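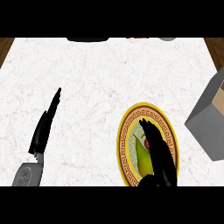 Subject: Re: [sistham-kitchens] Marble, yes or no? (long)

Hi all,

Sorry for the slow reply, I was away for a stretch and came back to a very full digest. I wanted to answer the marble question properly, so get a cup of coffee, this one runs on.

Somebody wrote:

> We're redoing the kitchen in March and I have wanted white marble for as
> long as I can remember. The yard quoted us $3,450 for the slab and cutting,
> with installation on top of that. Everyone I talk to in real life says I'm
> nuts and should get quartz. My sister-in-law says it will look like a
> crime scene by Christmas. We cook every night, we have two kids, and I
> bake on weekends. Is there anyone on the list who has lived with it for
> more than a year and would do it again? Also, does sealing do anything
> or is it a scam? And can I do half the kitchen and leave the rest wood?

Yes, yes, sort of, and yes please do!

We've had ours for six years. White with thin brown and gray veins, honed, wood on both sides of it. I'd do it again tomorrow, and I say that as someone who cried over a lemon in the first week. I'll go through what you asked in pieces, and then I have a question of my own at the end.

The money

Your quote sounds normal to me for that much stone around here. We bought from Echevarría, out past the Sistham rail yard, and what saved us was asking to see the offcuts in the back. They don't put them on the website. You have to go and stand there and be pleasant, and it helps to bring a cardboard template with you. The first time I went I had measurements on the back of an envelope and they sent me home, which was fair.

Jamell did the install. They were tidy and on time and they took their shoes off, but do ask up front whether the sink cutout is included. In our case it wasn't and we had a small disagreement over $221. We split it in the end. Get them to write down who hauls away the old counter, too. Ours sat in the driveway until the neighbors started asking about it.

Stains and etching

These are two separate things and it took me ages to get that straight. A stain is something soaking in (oil, red wine, beet juice, turmeric). An etch is acid eating the polish off and leaving a dull spot, and no sealer on earth will stop that. Lemon, vinegar, tomato, some bathroom cleaners. So when people say "I sealed it and it still got marks!" that is usually what happened.

The stains I've had have all come out with a baking soda paste left under plastic wrap overnight, except one from a rusty can, and I've just decided to like that one. The etches I stopped seeing at some point in the second year. There are so many of them now that they've joined up into a general softness. If you pick honed over polished you get there faster and with less heartache. My mother has polished in her powder room and it shows every single ring.

About sealing: not a scam, but oversold. I use Tidulex, the one in the squat bottle, twice a year when I remember. Wipe on, wait, wipe off, and open a window — the smell is no joke. Put a drop of water on the counter afterward and see if it sits up. If the stone goes dark under it, do another coat. I've gone a full year without and the world kept turning.

Cooking on it

For pastry it's heaven. It stays cool, the butter behaves, and I roll pie crust straight on the stone with a bit of flour. Cleanup is a bench scraper and a damp rag. I've tempered chocolate on it too, badly, but that was me and not the counter.

Knives are the other thing. Please don't cut directly on it. It scratches the stone some, but mostly it wrecks your edge, and a good chef's knife goes dull so fast you won't believe it. I keep a big board out all the time so no one in the house has an excuse. I also break my own rule on knives with coated blades, the cheap ones, for slicing a bagel when I'm late. Do as I say and so on.

Hot pans: people say marble can take it. Mine has, but I use a trivet anyway after reading about somebody's crack on this very list a few winters back.
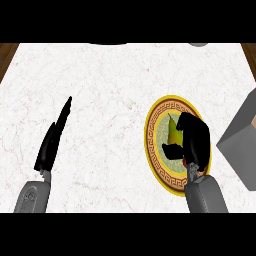

Half stone, half wood

This is my favorite part of our kitchen and I'd push you toward it. Wood either side is kinder on glasses and plates, it's quieter, and it means the messy, acidic work has somewhere else to go. I do all my tomatoes and citrus on the wood side. The join is the part to worry over. Ask for a tiny gap with a flexible filler, as wood moves through the year and stone doesn't. Ours was butted up tight at first and by the end of the heating season there was a line I could have lost a dime in. Jamell came back and fixed it without charging us, so credit where it's due.

Oil the wood more than you think. Every month for the first year, then whenever it looks thirsty. It was around 55 minutes a go when I started, and I'm much quicker and lazier now.

One more thing, kids. Ours have done homework, slime and a volcano on that counter. The volcano was vinegar. You can still find it if you crouch by the window in the late afternoon.

Now my question. Has anyone here had marble re-honed in place? I don't need it, but I'm curious what it does to the room (dust? water everywhere?) and whether you had to empty the cupboards underneath. Reply to the list if you can and not just to me, I know a couple of you were wondering about the same thing back when we did the floors thread.

Good luck with it, and send us a picture when it's in! Tell your sister-in-law I said hi.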